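Rement Hand-Held Gripper Kit, Classroom Pair
Part no. RM-468
Availability: in stock, ships from Busley

The RM-468 is a pair of wearable two-finger grippers for student teams working on cloth handling. One unit straps to each hand. The wearer carries out the task directly and the kit logs finger opening and hand position for both sides. Logs export to the Pokodberg course software without conversion.

The kit was specified with Sorcha Sutherland's after-school robotics club, which uses it for the garment folding unit of its June competition entry. Students start with towels and move on to button-up shirts, where the collar and placket make the first fold harder to repeat.
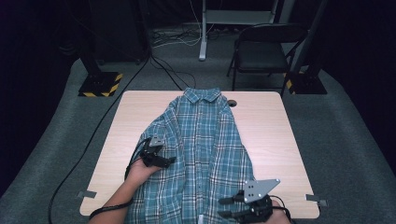 Each unit connects by cable. Route cables back over the wrist and leave slack for a full arm's reach - a tight cable pulls the fingers off line. Recalibrate after any strap adjustment.

Contents
Left and right gripper units
Two wrist straps
Two cables
Spare finger pads
Printed lesson guide by Zlatko Hodžić (29 pages)

Storage: around 1,000 short recordings on the supplied card
Software: Pokodberg 2 or later
Age: 14 and up, with an instructor present

Not included: computer, work table, garments. Teams entering the Guerreiro folding class should check the current rules on finger pad material before ordering replacements.

Replacement pads and straps are sold separately. School purchase orders accepted.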